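Tuster opens computer repair and parts workshop in Hindelholm

Hindelholm, 2019-07-29

Tuster, the repair company from Tevley, opens today its second workshop, in the old post building in Hindelholm. The workshop takes in used desktop computers from schools, offices and private homes. They are opened, checked and prepared for a second life with a new owner.

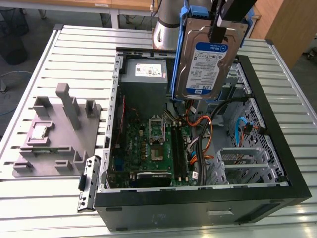
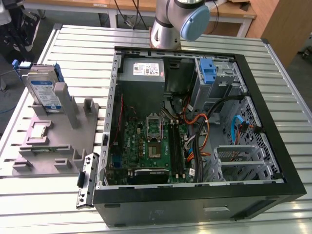

A desktop computer is often given away when only one part in it is too old or too small. At Tuster each machine is opened on the bench, and the hard drive, the memory and the processor are checked one by one. Good parts go back into a computer. Parts which cannot be used again are sent to metal recycling.

"Many people believe that an old computer is one single thing, and that it must be thrown away as one thing," says Sunita Pruitt, managing director of Tuster. "We look at it as a box of parts, and most of these parts have still many years in them."

In the first workshop in Tevley, the company received 1628 desktop computers in the last financial year. Of these, 1342 were sold or given to new users. The new workshop has 10 employees and is led by Oda Brekke, who has been with the company since its start.

All drives are erased before they are used again, and the former owner receives a written confirmation of this by post. Drives which cannot be erased are destroyed.

Computers can be delivered at the workshop without appointment during opening hours. Please bring the power cable if you still have it. Screens and printers are not accepted in Hindelholm before March next year.

Press contact: Wendell Lindqvist, Tuster, Hindelholm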